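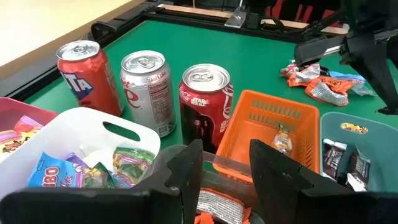 Sorting leftover candy and soda into baskets, how do you split it??

Posted by Sylvie Penner

End of October, party leftovers all over the table. Have four little plastic baskets — orange, teal, white, pink. Wrapped candy everywhere plus cans of Coke, Diet Coke, Fanta. Do I sort by kind or just mix it so everybody gets some of each? Also do the cans go in with the candy or seperate. Need to be done by 4 pm, help

Zodwa Ntuli

By kind. Chocolate in one basket, fruity and hard stuff in another, third one for whatever's left. Mixed baskets get dug through and the good ones are gone in five minutes anyway. Keep cans out, cold cans sweat and the wrappers get soggy. Stand them in a row at the back of the table, labels facing out. Did this for an office thing with up to 300 pieces and it went fine, took me maybe half an hour. Oh and check for nuts — peanut butter cups get there own basket if kids are coming.

brokach89

just put it all in one big bowl lol

Sylvie Penner

Going with by kind. Teal for chocolate. Didn't think of the peanut thing, thx Zodwa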